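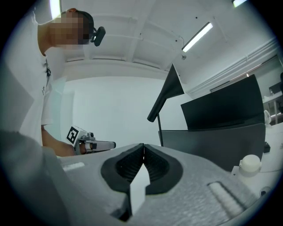

Sizwe Lekota wanted to know why a company would spend money on an introduction when its customers already know the name. He asked it at the end of the last session, and Nosipho Chauke added that her own employer sends one every January and she has never read past the first paragraph.

Both points belong to today's topic, the company introduction as a piece of marketing writing. Keep these notes with the handout on brand voice.

Unit 2: Introducing the company

What the text is for

A company introduction goes to people who have to decide whether to keep reading, call, or file it away. Most of them are existing customers who know one part of the business. A buyer who has ordered shelf labels from Romcombe for years may have no idea that Romcombe also prints window displays. The introduction is the cheapest way to tell her.

New contacts are the second group. They usually arrive from a search result or a forwarded email, and they want to know what you sell, where you deliver, and who picks up the phone.

Order of contents

Start with the product or service, in words a customer would use on the phone. Follow it with the area you cover and the kind of customer you work with. History comes after that and should be short. Put the contact details where they can be found without scrolling back.

The Clerkell draft we read in class did this in reverse. It opened with the founding of the firm, went on to its values, and named its product (loyalty cards for independent stores) in the fifth paragraph. Wayne Lambert's rewrite moved the product to the first sentence and cut the values section. The class preferred his version, although several of you thought the founding story could have kept one more line.

Claims

Any claim in the text should be one the company can back up if a customer asks. "Leading supplier" needs a market and a source. "Fast turnaround" should be replaced with the real number of days. If the sales team can't agree on the number, leave the claim out until they can.

Be careful with announcements of future products. Orport promised a new range in its introduction and the launch slipped. The page stayed up unchanged, and the sales staff had to answer for it in every call. Give the season only when production has confirmed it.

Length and layout

A printed introduction fits on one side of a sheet. On a website, use short paragraphs with plain subheads. The email version should be a few lines with one link.

Assignment

Write an introduction for MacBrayne, using the fact sheet from Unit 1. The limit is 2000 characters, including spaces. Darmawan Wattimena's first attempt came to 2444 and will be used in class, with his permission, to practice cutting. Hand in 2 versions, one for existing customers and one for new contacts. Mark in the margin which facts you moved or dropped between them.

Email both to Hafþór Briem before 5 p.m. on the day before class. Late work will be read but not discussed in the session.

Reading for next time: the chapter on product names, up to the section on trademarks.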